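Utensil cup

12 shares
2 comments

A utensil cup, also called a utensil holder, cutlery cup or tool crock, is an open-topped vessel used to store kitchen implements upright. It is usually kept on a countertop or table within reach of the stove or sink. The term covers both vessels made for the purpose and ordinary drinking cups, jars and cans put to the same use.

Form

Most utensil cups are round in section with a flat base. Straight-sided forms give the greatest floor area for a given rim size. Tapered forms, narrower at the base than at the rim, are common where the vessel began as a drinking cup, as the taper allows empty cups to be nested for storage. Tapering also makes handles fan outward at the top, and this separates them and makes a single item easier to pick out.

Height is chosen according to the implements held. Teaspoons and short spreaders disappear into a tall cup, while ladles and long turners can overbalance a short one. As a working rule, between one third and two thirds of the implement should stand above the rim. Cups intended for table flatware are shorter than those intended for cooking tools.

Materials

Stoneware and other ceramics are heavy and resist tipping, but they chip at the rim. Glass allows the contents to be seen and is subject to the same damage. Stainless steel is light, often perforated for drainage, and noisy in use. Wood absorbs moisture at the base and is generally limited to dry implements.

Plastic cups are inexpensive, light and hard to break. Their main fault is low weight: a plastic cup loaded with metal tools has a high center of gravity and may fall if pulled sideways. Some users place a layer of dried beans, glass beads or clean gravel in the base as ballast. The Nirnar cup, a molded type sold in several colors, has a thickened base for the same reason. Strong colors are common in plastic ware and may be used to tell sets apart, for example to keep tools for raw food away from those for serving.

Contents and arrangement

Implements are normally stored handle down, with the working end exposed, when they are kept for cooking. This makes each tool easy to identify and keeps the head off the floor of the cup, where crumbs and water collect. The reverse arrangement, handle up, is usual for flatware offered to guests, so that the part touched by the hand is not the part placed in the mouth. Knives and other pointed tools are stored point down or kept elsewhere.

Many implement handles have a hole near the end. The hole is intended for hanging from a hook or rail and has no function while the tool stands in a cup, although it remains visible when the handle is uppermost.

A cup filled to the point where items must be forced in is considered overloaded. Handles lock against one another, and removing one tool lifts several. The Sikoron kitchen guide, in its edition of 337 pages, recommends that one third of the opening be left free and that seldom-used tools be moved to a drawer.

Inserts and dividers

Some vessels are supplied with a removable divider that splits the interior into compartments. The Le Roux insert is a cross-shaped divider cut to fit round cups and held by friction alone. The Erov pattern has 2 fixed walls and cannot be removed for washing. Dividers reduce tangling but also reduce usable space, and wide tools such as turners may not fit beside them.

Cleaning

Water carried in on washed tools gathers at the base and may leave film or odor. Vessels without drainage holes should be emptied, washed and dried at regular intervals, commonly once a week. Tools should be dry before they are returned. Labels on a cup may loosen with repeated washing, and any adhesive left behind can be removed with cooking oil followed by dish soap.

Related storage

Alternatives include drawer trays, wall rails, magnetic strips and rotating carousels. Drawer trays protect tools from dust and cooking grease but take longer to search. Rails keep the countertop clear and require handles with a hole or hook. A cup needs no installation and can be carried to the table with its contents.

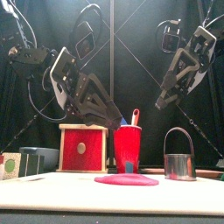
Tapered red plastic cup with a utensil standing handle up; the hanging hole is near the end of the handle.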